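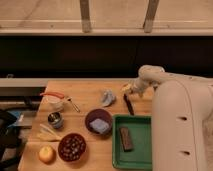

Small household objects on a light-coloured wooden tabletop.

Household Words of Gosham and Waltum

June
By Kobe Van Damme

A word list with a short survey behind it. It records what people in and near Gosham, Waltum and Follomville call ordinary things in the house: the cloth for drying up, the end slice of a loaf, the drawer where string and dead batteries go.

Contents

words.csv has one row per answer.
prompts.csv has the wording of each prompt, with its number.
places.csv has the place codes and what they cover.
notes.txt has remarks people added that didn't fit anywhere else. It is untidy but worth reading.

Columns in words.csv

person: a number given to each respondent in the order the forms came back. It has no other meaning.
place: G, W, F or X. X means the person grew up elsewhere and moved in as an adult.
age_band: under 30, 30 to 59, 60 and over, or blank.
prompt: the prompt number, 1 to 36.
answer: the word or phrase as the person wrote it, including their spelling.
answer_norm: the same word in a settled spelling, for counting.
heard_from: who they think they got it from, if they said. Most left this empty.

Where the answers came from

There were 166 usable forms. Most were filled in on paper at the library in Gosham and at the Waltum market, and the rest were sent in by post. Jasper Vandenberghe typed up the Waltum forms and I did the others. Each form had all 36 prompts on it, but people were told to skip any they had no word for, and plenty did. A skipped prompt has no row. A prompt answered with "don't know" has a row with DK in the answer column.

Prompts were written descriptions, such as "the cloth you use to dry plates" or "the bit of bread at each end of the loaf". An earlier draft used the standard word in the question and people just copied it back to us. None of those draft forms are included.

Spelling

Arif Liyanage and I settled the spellings in answer_norm. We kept two words apart if they would sound different said aloud, and joined them if they differed only on paper. So "knobby" and "nobby" are one word, and "nobby" and "nubby" are two. We disagreed over the words for the remote control, where nearly every family seems to have its own, and in the end left all of those exactly as written.

If you don't like our choices, use the answer column and make your own.

Known problems

Follomville is thin. Only 10 forms came from there and most are from people over 60. Please don't draw a map from it.

Prompt 17 (the thing you stand a hot dish on) was misprinted on the first batch of forms as "the thing you stand on a hot dish". Most people guessed what was meant. Six did not, and their answers are kept and marked in notes.txt.

Prompt 22 asks about the cupboard under the stairs. People in flats and bungalows either skipped it or answered for a childhood home, and we can't tell which from the form.

The age bands are too wide. Dirk Van Loon pointed this out before printing and he was right.

A few answers are in Dutch or Slovak. They are marked with the language in notes.txt and were left in the counts. Ľudovít Polák checked the Slovak ones and corrected the accents in answer_norm only.

Personal details

Names and addresses were on a tear-off slip and were never typed up. Some remarks in notes.txt mention a relative, and we took out surnames. If you think you can recognise yourself and would like a remark removed, leave a message for me at the Gosham library desk.

Using it

You may copy, change and share the files for any purpose. Please say where they came from and which version you used. The files are UTF-8 with commas between fields. Some spreadsheet programs will spoil the accented letters if you open the file by double-clicking, so import it as text and pick the encoding yourself.

Changes

Version 2 adds the postal forms and the heard_from column.
Version 1 had Gosham and Waltum only, with no place code X.

Last updated: June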